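Wrist camera episodes: what are your keep/bin rules for close-ups?
Zindham Robotics Forum > Data and Good Practice

brackenfold wrote:
Right, I'm redrafting our recording guidelines and I'm properly excited about it! We've got 2,000 episodes from the Cliltau arm and I want one rule for views where something glossy and see-through fills the wrist view. 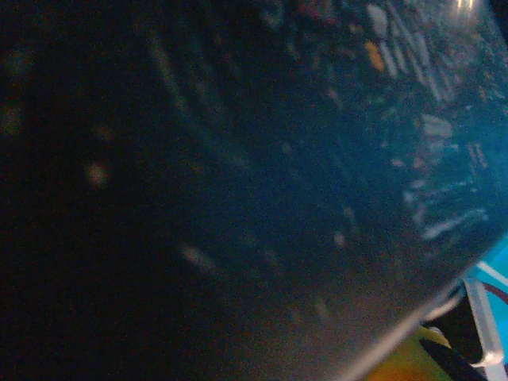
Draft rules, July 2021

1. Keep the episode if any of the gripper hardware can still be made out.
2. Flag it "near-field" if one object covers most of the view.
3. Never trim the blurry bit out of the middle of an episode.
4. Write the lighting down before you start, lamps included.

Tear it apart please!

mossgate_77 wrote:
Love rule 3. We trimmed 620 episodes last October and I've regretted it ever since, the timing was shot and we had to go back to the raw files.
Not keen on rule 1 though. In yours there's the silver bracket in the bottom right corner and not much else I'd trust. Big dark blue curve, white streaks across its top right. I'd bin that.

brackenfold wrote:
But the arm really does see that when it gets close! If we bin every one of them it only ever learns from the tidy views.

pelmet wrote:
With brackenfold on this. The Hinrichs checklist says the same: blur from being near is fine, blur from a loose camera mount is a fault. Different flags, please don't lump them together.

mossgate_77 wrote:
Fine, but how does a reviewer tell the two apart from one still?

pelmet wrote:
They can't, so they watch the whole clip. At Wultstead we check 200 clips per batch that way and it's quicker than you'd think (tea helps).

brackenfold wrote:
Ooh, good. Rule 5 then: no flag from a single still. And I'll split rule 2 into "near" and "mount".

mossgate_77 wrote:
I'd still want a cap on near-field ones per task. We use 18.

brackenfold wrote:
Per task or per object? I'll put it in the draft with a question mark for now.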